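Tralum Wrist Kit: Set-up Guide for Club Members
Last updated 6/16/26

Section 2. Recording at a washbasin

Read Section 1 first. If you have skipped it, you will find out at step 3, when the software asks for a calibration you haven't done.

The washbasin task is the Flullthorpe robotics club's entry for the Unar student challenge in October. Members record themselves tidying and using a basin, and the recordings teach our two-armed robot to do the same, or at least to fail in a more informed way. The kit tracks your wrists by the square markers on the bands. It has no interest in your face, your hair or your opinions about the task list.

You will need: the headset, one pair of marker bands, the two white wrist units with their cables, the Verschueren battery pack, and sleeves that stay where you push them.

1. Clear the counter of anything you would mind seeing knocked into a basin. Leave the task items in their bag until step 7.

2. Put on the bands, left first. The strip of square markers goes around the outside, with the black fabric against your skin. Fasten them firmly enough that they don't turn when you shake your hand. If your fingers change colour, that was too firm.

3. Clip one white unit to the inner side of each band, with its marker facing outwards and its lens towards your fingers. Load your calibration file when the software asks for it.

4. Route the cables. Leave a small loop beside each unit so that the wrist can bend, then take the long cord back along the outside of the forearm.

Caution: the wrist units are not waterproof. The tap stays off for all of Section 2. There is a wet version of the task and it has its own section, its own covers and a form to sign.

5. Stand square to the counter and hold both hands out over it, fingertips nearly meeting, for the start pose. Keep still until you hear two beeps. One beep means the headset has lost a band, and you may as well lower your arms and sigh before trying again.

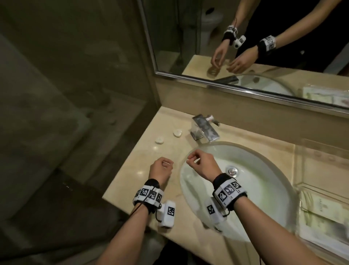

Tracking faults at this stage are nearly always cable faults in disguise. Check the plugs, then look at where each cord runs, especially on the left arm, where a cord lying over the band can cover part of a marker. The software will put up with one partly hidden square if its neighbours are clear. It sulks at two. Slide the cord along to a gap, tape it if necessary, and repeat the start pose. Mirrors are a separate nuisance: a big one behind the basin gives the headset a second pair of bands to look at, so tick "Mirror present" in the session menu before you record. Hanging a towel over the glass also works, until the towel falls in the basin.

6. Set the session limit to 2,000 frames. Longer files are accepted without complaint and then refuse to upload.

7. Lay out the task items. Small round things go near the tap, packets along the left of the counter, and the clear tray on the right. Precision is not wanted. The robot will have to cope with other people's bathrooms, and other people do not own rulers.

8. Do one slow practice run with both arms. Reach over the basin with the left hand and over the tray with the right, keeping the wrist units clear of the tray wall. Any knock you can hear will show up in the motion data as well.

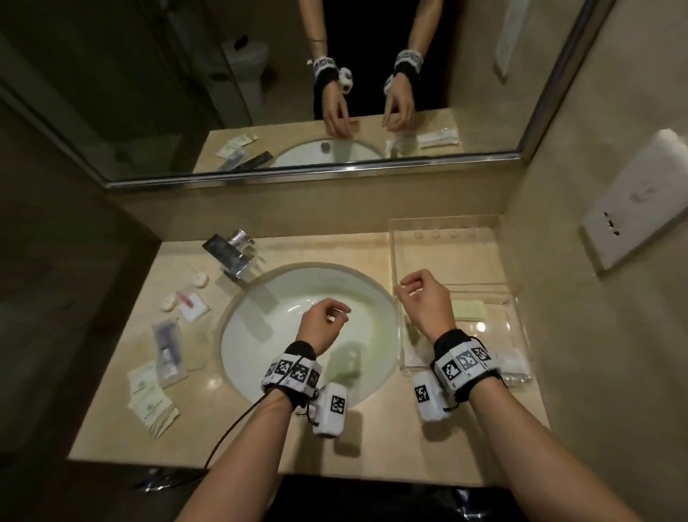
9. Start recording and work through the task card at an ordinary pace. Avoid flourishes. Last year's model learnt one, and it took 13 training runs to get rid of it.

10. Return to the start pose to finish, and wait for the two beeps before touching the headset.

Note: if you drop something, pick it up and carry on. Dropped items are useful data. Swearing is also recorded, and is less useful.

11. Unplug the wrist units before you take off the bands. Doing it the other way round pulls on the sockets, and replacement cables come out of the biscuit money.

12. Wipe the bands with a dry cloth and lay them flat in the case. Copy the files to the club drive the same day, with your initials in the file name. "Final" and "final2" will be deleted.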